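Kovalchuk Opens Its Hisville Workshop, and the Robot Tidies a Shelf

HISVILLE. Kovalchuk will open its doors to the public on Monday at 3 p.m. Visitors will get to watch Grunik, the company's two-fingered robot, do housework at a pace few houseguests would tolerate.

The demonstration runs 70 minutes. Grunik works at a tabletop with a corner shelf rack and a cup, using software from our partner Jimusico. At last December's open day, 226 people came to see it. Several stayed for the whole thing, and one asked if it did windows. It does not.

"We could show a video of the good parts," the company said in a statement. "We would rather people saw the pauses too."

Staff will take questions throughout. Those about taking over the world will be referred to the shelf.

Grunik's fingers closing in on the front of the corner rack, with the orange cup standing to the right. 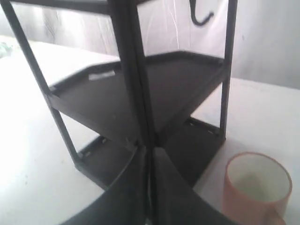 Visiting Details

Admission is free. The hall holds 776, which we consider optimistic. Park behind the building and use the side entrance. Coffee will be poured by people.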